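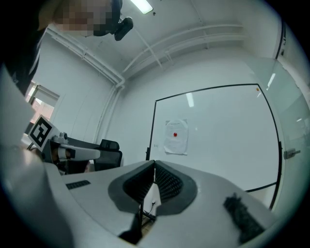
I've been meaning to write up how I get a room ready for painting, mainly so I can stop typing it out in emails. This is for plain walls and a ceiling in an ordinary room, in decent nick, with a bit of old emulsion on them.

## Wash first, fill second

I used to do this the other way round and my filler kept dropping out in little plugs. Sugar soap in warm water, a big sponge, start at the bottom and work up (the drips don't streak as badly on a wall that's already damp). Rinse with clean water and leave it overnight if you can bear to.

Then go round with a torch held flat against the wall. Every dent jumps out at you! I put a pencil ring round each one and fill the lot in one go.

## Filling

For small holes I use the ready-mixed tub from Flureo. It's a bit soft but it sands like a dream. Anything deeper than 9 mm gets two goes with powder filler, and I let the first one go hard before I even open the bag again.

- Leave it slightly proud of the wall
- 80 grit on a block to knock it back
- Something much finer to finish, and go gently at the edges

Hoover the wall with the soft brush afterwards, then wipe with a damp cloth. The dust gets everywhere, so shut the door and take the curtains down first.

## Ceiling, then walls

Always the ceiling first. I thin the first coat a little over bare filler, otherwise you get dull patches that show up every time the sun comes round. Cut in a strip along the edges with a 50 mm brush and roll into it while it's still wet – one side of the room at a time, or you'll be chasing yourself.

My roller is an Ultby medium pile and I've had it for years, mostly because I wash it properly. Wrap it in a carrier bag between coats and it'll be fine until after lunch.

If you've got stubborn brown water stains, dab on a stain block before any of this. I forgot in April and had to do the whole corner again.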